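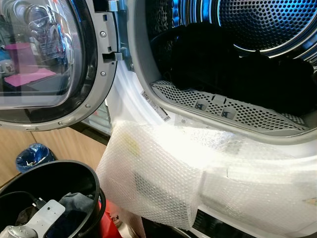

Marek Hrubý wrote under the August piece that a dryer cell lives or dies by how the machine is fixed in relation to the arm, and that anyone reviewing a mounting kit should say how long the setup took before saying anything else. Fair enough. It took most of a morning, and the greater part of that went on finding the door.

The kit is the Drindale dryer station, sold by Unside at 549 without the arm. For that you get the wrist bracket, a set of cable clips, the floor template and the teaching software. The arm and gripper are your own affair. We ran it against an ordinary front loader with a round glass door, dark laundry only, because dark laundry is what the previous version could not handle.

Fitting

The bracket is a white angular part with a square plate, and it goes on to the black link of the arm. The holes lined up. The screws supplied are a little long for our link and we swapped them for shorter ones out of stock. The manual asks for a check of the bracket screws after the first 200 cycles. Ours had moved slightly on one side, so do not skip it.

Cable routing is the weak point. The clips hold well along straight runs, but the kit leaves you to judge the loop over the joint by eye. Too short and it pulls at full reach; too long and it can catch on the latch hook of an open door. A marked length in the manual would settle the matter.

Teaching the door

The software wants three points on the door rim and one on the latch. Glass is no use as a reference, as it throws back whatever else is in the room. We took the points from the plastic rim and had a repeatable door position at the second attempt. The drum opening is taught separately and gave no trouble.
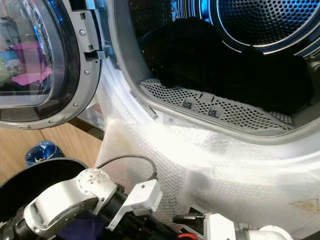

Arm and bracket at the open door, dark load in the drum.

Running and upkeep

Picking from a heap of black clothing is better than it was, though still slow. Over 8 loads the gripper left something behind twice, both times against the far wall of the drum. Raising the approach angle by 7 degrees helped with the second.

Cleaning the lint filter remains a manual job. Keep the arm parked and powered down while you do it. Wipe the gripper fingers at the same time; lint on the contact faces spoils the grip sooner than wear does.

Spare clips come from Unside in bags of ten. The bracket is not sold separately.

Recommended for a fixed cell with one dryer. If the dryer has to be moved between shifts, allow for teaching the door again each time.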